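From: Eylül Çınar
To: Skedow repair and wiring list
Date: Mar 18, 2025
Subject: Re: Header connectors, left edge, again

Volkan Işık wrote:
> I have now fitted the small plug on the Broltus boards in every way
> a plug can be fitted, including two the manufacturer would deny.
> Does anyone support the board from below, or do you all just lean on
> the bench and hope? I've 60 of these to get through before the
> Torkadstead order goes out and my thumbs have lodged a complaint.

Volkan,

My sympathies to the thumbs. I lost most of a winter to the same job at Amrani, where the official method was written on a card and the card was holding up a short table leg.

Leaning and hoping is popular and has its own smell, mostly of warm flux and regret. You want the board up on something, with a plate round the edge so that the push goes into the metal and the fibreglass is left in peace. Then hold down the side opposite the one you're plugging into. Most people hold the near corner, the board tips like a tea tray, and off goes the plug sideways into a pin that was perfectly happy where it was.

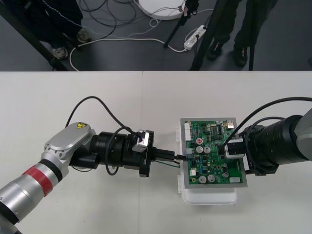
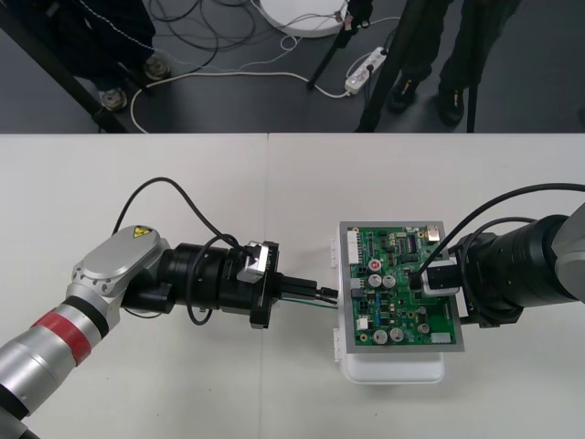 Green board, grey surround, white stand underneath, plug with its thin green and black wires at the left edge in both.

Do you tin the wires before they go into the plug, or crimp them bare?

Crimp them bare. Solder makes the strand stiff just behind the crimp and it will snap there, usually in the customer's hands.

On wire length, leave yourself more than you think. I cut a batch at 134 mm once because the drawing said 134 mm, and the drawing had been done by someone who believed wires travel in straight lines. They're in a drawer now, should anybody want a lifetime supply of nearly long enough.

If a plug feels gritty going in, take it out and look at the pins with a glass before you try again. A second shove has never improved anything on my bench.

I can post you a spare stand if you cover the postage. Send me the outside size of your board, with the plate on, and which edge the headers are on.

Eylül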